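Why I Still Hand-Write My Grocery List

My phone can hold 1,077 reminders and I still buy milk twice. Paper works better for me, okay? 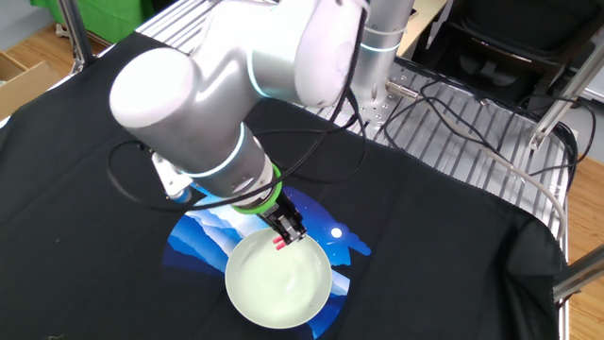
Page last changed: October, 4:66 revision

I keep mine on the fridge, and my neighbor Refugio Cuevas teases me about it every time he comes over (he uses Prokeo for everything, even birthdays!). 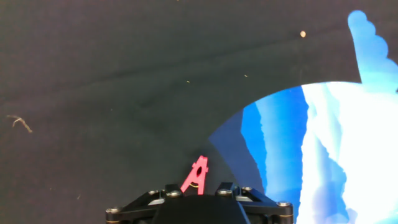 The crossing-out part

Drawing a line through "onions" feels great, and a tap on a screen just doesn't do it for me.

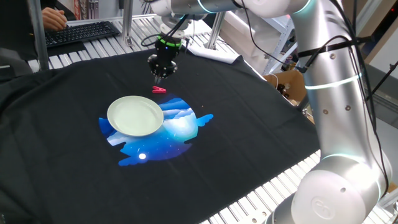

I also like finding old lists in coat pockets. Last winter I found one with 3 kinds of cheese on it and nothing else, and I'd make that trip again.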